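Twenty Minutes of Prep, They Said

The leaflet from the day-surgery clinic came in the mail in December, and I read it the way I read all instructions, which is to say after the date by which I should have started following them. No seeds, no nuts, nothing red. I had just eaten a raspberry muffin.

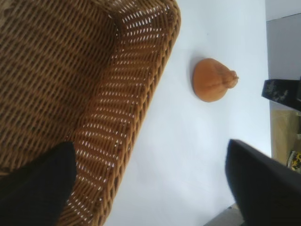
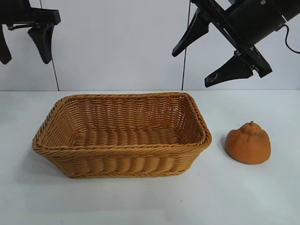

Filed under: Getting Older, Badly

The procedure was a colonoscopy, my first. The clinic is in Abu Hammour, above a coffee shop called Fika, so the whole waiting room smells of cinnamon buns. Everybody in it has been fasting for 19 hours. I would like to meet the person who signed that lease.

I was patient number 461. The machine that gives out the numbers is made by Vavex and speaks in a very soothing voice, though it pronounced mine as if it were bad news. Then came a gown with three ties, two of which I found.

The nurse asked if I had any questions. I asked how many of these the doctor had done. "1,641," she said, without looking up, and I have been wondering ever since whether I was included.

The sedation was the best 20 minutes of my year. I woke up and told the nurse all about my kitchen remodel, twice. They took out one small polyp, and I'm to come back in five years. I had a cinnamon bun on the way to the car, then went back in for another.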